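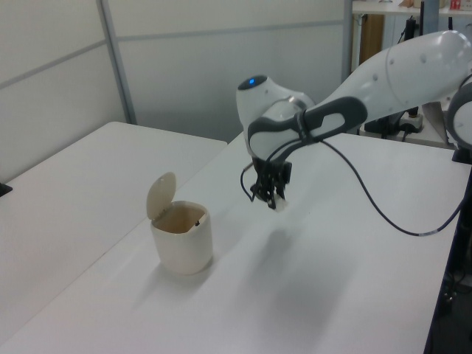 What is there to see at a housewares open day if you are not in the trade?
Small bins, mostly, and the people who care about them. The public gets the showroom, the molding floor from behind a rail, the lid room, and a cup of coffee. Allow a morning, and eat first.

I went to the Perić open day in Flosbridge on 02/08/2024, having been promised by a flyer that I would "never look at a tabletop bin the same way again." I had not been looking at tabletop bins in any particular way, so the bar was low.

Flosbridge is one of those towns where the bus drops you at the far side of a parking lot and leaves you to work out which gray building is yours. Mine was the one with balloons. A woman at the door gave me a sticker that said GUEST and a map of the building, which had the restrooms marked in three places and the exit in none. My visitor number was 48. I was asked to remember it and was never asked for it again.

The showroom comes first. Perić makes things that stand on counters and tables and hold whatever you don't want lying on counters and tables: tea bags, cotton balls, pencil shavings, olive pits. The cream-colored bin is the one they are proud of. It is a short, round thing with a hinged lid, slightly glossy, the shade of good vanilla ice cream, and with the lid flipped open it stands up behind the rim like a tiny toilet seat. I said this out loud. The guide had clearly heard it before and moved us along.

The guide was Skarphéðinn Dalsgaard, who has been in lids for most of his working life and speaks of them with a tenderness other men keep for boats. His position is that anyone can make a bin. A bin is a cup with low expectations. The lid is where the money goes, and the arguments. It has to open with one finger, stay up while you fumble with a tea bag, and come down without a clap. The old model clapped. He demonstrated the old model several times, and I have to say I liked it.

The white tabletop in the showroom does the cream color no end of favors. Against white you can see that it is a real color and somebody picked it. According to Dalsgaard the picking took longer than the tooling, with one camp wanting plain white, another wanting something called Oat, and the winning shade arrived at by both sides getting tired. The inside of the bin I looked into was beige, or had the light of beige, and down near the back was a tiny dark speck of something. So much for the display model being off limits to the public. I considered adding my gum wrapper and kept it in my pocket out of respect.

From there to the molding floor, where you stand behind a yellow rail and are shouted at in a friendly way. The presses open and close and bins come out. A sign says the floor turned out 3217 units on its best day last year, and under it somebody had written "and one good one" in pencil. It was warm and smelled of hot raincoat. A boy in front of me asked if the bins were still soft when they came out, which was the best question of the day, and the answer was "a little," which was the shortest.

The lid room is quieter and better. There is a tester that opens and shuts a lid 500 times, and a bench where the hinges get looked at under a lamp by two women who did not look up once. I stayed there longer than the map suggested. You would not think a hinge pin could be put in badly in so many ways, but they keep a tray of the failures and I went through most of them. My favorite opened sideways.

Lunch was by Tastesetti, who had a counter in the loading bay. I had the pasta salad. It was cold in the middle and also, somehow, at the edges. The olives had pits in them, and there was nowhere on the table to put the pits. This at a bin factory. I wrapped mine in a napkin and carried them through the whole second half of the visit.

The second half was the Drurkden room, named after the old brand they bought out, and it is a sort of museum. Glass case, brown carpet, counter bins back to the days when they were enameled tin and could take your fingertip off. Worth ten minutes. The labels are typed and several have been corrected by hand by someone who was evidently there at the time and remembers it differently. I would have paid to hear the full version.

Then the shop. Seconds are five dollars, firsts are a good deal more, and I could not find the flaw in the second I bought until I got it home and set it on the kitchen table, where it rocks. Very slightly, to the left. I have folded a bus ticket under it.

Practical notes, for anyone going next year. The 12 bus is the one you want and the driver will claim otherwise. Closed shoes, they do check. The coffee is free until ten and after that it costs a dollar and is the same coffee. Small children last as far as the presses and lose interest at the hinges. Strollers have to be left at the front desk, where they were lined up very neatly by someone with strong feelings on the matter.

The bin has tea bags in it now, and the pits.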